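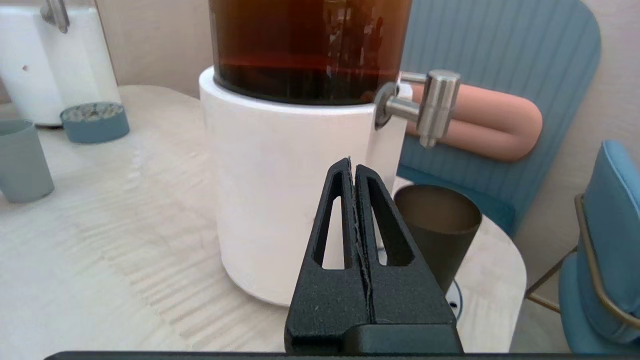

Papers > Food Service > Set Menus and Prepayment

Abstract Contents Methods Results References

1/31/19
Lindsay Mahuika, So-yul Baek and Konrad Mazurek

3. Bookings and Prepayment

3.1 What was counted as a booking

The booking records cover set-menu dinners held by 16 restaurants in Drodberg and Stukness. A set-menu dinner is one where every guest at the sitting eats the same courses at a price announced in advance. We took the price of the food alone and left out wine, service and anything served to guests before they were seated. Restaurants differ a great deal on that last item. Some charge for a welcome drink, some include it, and some put out a self-serve dispenser like the one in Figure 1, a tall glass jar filled with a dark amber-brown drink. Including these would have made two identical menus look as if they were priced differently, so they are treated as part of the room and not part of the meal.

A booking is one party, whatever its size. We first tried working with single seats, but parties almost always arrive or fail to arrive together, and the seat counts gave too much weight to a small number of large tables. Parties that came short of a guest or two are counted as having come. After duplicates and test entries were removed, 2,140 bookings remained. Most of the duplicates came from guests who changed their time by making a new booking and leaving the old one in place.

3.2 Payment terms

Three kinds of terms were in use. Under open terms the guest gave a name and phone number and paid at the end of the night. Under deposit terms the guest paid part of the menu price when booking, and this was taken off the bill. Under full prepayment the guest bought the meal outright, much as one buys a seat at a theater.

The restaurants chose their own terms, and we had no say in the matter. This limits what can be said about cause. A restaurant that has been hurt by empty tables is more likely to ask for a deposit, and its guests may be different from the start. Trevor and McPhee found the same problem in their Partington survey, and dealt with it by looking only at restaurants that had changed terms partway through. We follow them where we can. Four of our restaurants moved from open terms to deposits in July, all of them in Stukness, and these are reported on their own in Section 4.

Bookings made through Clurnivix were logged with the terms attached. Bookings made by phone were not, and for those we relied on the restaurant's own diary. Where the diary was unclear, the second author called the manager. A few entries could not be settled this way and were dropped before the total above was reached.

3.3 Late cancellation and failure to arrive

We keep these apart, although many owners do not. A party that cancels in the afternoon leaves some chance of filling the table from a waiting list. A party that never calls leaves none. For a set menu the difference matters more than it does for ordinary service, as the food has been bought and much of it prepared for a known number of guests — fish and filled pasta were the items owners mentioned most often.

Under open terms, failure to arrive was the more common of the two. Under deposit terms it was late cancellation, and many of those calls came shortly before the refund deadline. Full prepayment showed low levels of both, though guests often passed the meal on to friends. Owners had no complaint about this, apart from the trouble it caused with allergies. A kitchen that had planned around one guest's nut allergy might meet a different guest with a different problem at the door, and one restaurant stopped allowing transfers on the day for that reason.

3.4 Waiting lists

Only 2 of the restaurants kept a written waiting list for every set-menu dinner. The others kept one when a dinner was popular, or relied on the memory of whoever answered the phone. We could not measure how many tables were refilled with any confidence, and the tables in Section 4 should be read with this in mind. They show what guests did with their bookings, and they do not show how much money was lost.

One chef in Drodberg posted open seats on the restaurant's page, which had 3,000 followers, and said that this usually worked for tables for two and rarely for anything larger. We have no record against which to check that.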